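Part 2: Spooling Up and Setting the Drag

Okay, so your Boladach is out of the box, the handle is on, and you've read Part 1 (or you've skipped Part 1, in which case please go back and do the handle shim, I'll wait). This part covers getting line onto the reel and getting the drag where you want it. I wrote it for the Fleltero size, but the steps are the same on the smaller Enlow. The only real difference is how much line the spool will take.

I've been using these reels on the river and off the jetty for a long time, and I still manage to put line on badly if I'm rushing. Give yourself a quiet evening for it.

What you'll need

The reel, mounted on a rod
A fresh spool of line
A bowl of lukewarm water and an old towel
Scissors or clippers
A small flat screwdriver
The little tube of grease that came in the box

Loading the line

1. Put the reel on the butt section of your rod and tighten the reel seat. You don't need the whole rod together, just the part with the first guide on it.

2. Run the end of the line down through that first guide and toward the reel.

3. Open the bail. I know this sounds too simple to print, but if you tie on with the bail closed you'll have a lovely knot and no way to wind anything. I did it again in September, in front of my niece, who was very kind about it.

4. Tie the line to the spool with an arbor knot. Wet it before you pull it tight, then trim the tag end short. If you're using braid, put a few turns of mono on first so the braid has something to grip. Braid tied straight to a bare spool will spin around on it, and you'll spend a whole afternoon blaming the drag.

5. Close the bail by hand.

6. Soak the filler spool in the bowl for a few minutes if it's mono. Lay it flat on the floor, label up, and start winding slowly.

7. After a dozen turns of the handle, stop and let the line go slack. If it jumps into coils, flip the filler spool over and carry on. If it hangs more or less straight, leave it as it is.

8. Hold the line between your thumb and finger through the damp towel as you wind. You want steady pressure, enough that the line packs down firmly and doesn't bed into itself later when a fish pulls.

9. Stop when the line sits just under the lip of the spool. The Fleltero has a faint ring machined into the lip to show you where. Stay under it.

CAUTION: Don't hold braid in bare fingers while winding at speed. It cuts, and it cuts before you feel it.

Note: An overfilled spool looks great on the kitchen table and throws loops on the very first cast. If you've gone past the ring, pull some off and cut it. I hate wasting line too, but you'll lose a lot more of it picking out a tangle in the dark.

Setting the drag

The front knob controls the drag. Clockwise is tighter. It clicks as it turns, and the clicks are fine ones, so make small moves and test between them.

1. Put the whole rod together, thread the line through every guide, and tie the end to a spring scale. A luggage scale is fine.

2. Hook the scale to something that won't move. I use the gatepost.

3. Back off a few steps, hold the rod up at a normal fighting angle, and lean into it until the spool starts to slip. Read the scale at that moment.

4. Adjust and repeat until it slips at a quarter of your line's rated strength. With 8 lb mono, that means 2 lb on the scale.

5. Do it once more after a few long pulls. A drag that has been sitting in a drawer can be a bit sticky on the first tug and then smooth out.

My friend Brisa Robles sets hers entirely by hand, tugging the line and nodding, and she lands more fish than I do. I still think you should use the scale until you've got the feel of it.

If the drag is jerky

Nine times out of ten it's dry, or something has gone back in the wrong order. You can sort this out at home.

1. Turn the knob counterclockwise until it comes all the way off. Lift the spool straight up.

2. Look into the top of the spool. There's a wire clip holding the drag stack in. Ease it out with the screwdriver and keep a thumb over it – that clip can travel a surprising distance.

3. Tip the stack out onto a towel and keep everything in the order it came out. There are 4 carbon discs with metal washers between them.

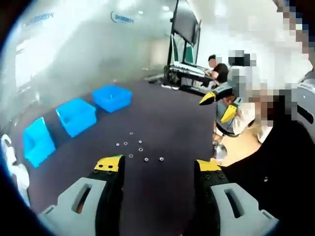
4. Wipe each piece with a dry cloth. No solvent on the carbon, please. If a disc has gone shiny and hard, replace it. Replacements come as kit number 1183, and the Pacheco kit for the older reels won't fit, even though the bag looks the same.

5. Put the thinnest smear of grease on both sides of each carbon disc. You should barely be able to see it.

6. Restack everything in the same order. The eared washers go into the slots in the spool wall, and the keyed ones sit on the shaft.

7. Press the clip back into its groove and run the screwdriver tip along it to check it's seated the whole way.

8. Refit the spool and knob, then go back and set the drag again from the start.

CAUTION: Never store the reel with the drag cranked down. Back the knob off at the end of the day until the spool turns freely. Squashed discs don't recover.

Note: Rinse the outside after salt water with the drag snugged up, so water can't get into the stack, and then loosen it once the reel is dry.

Part 3 covers the line roller and the bail spring. You'll want the same screwdriver.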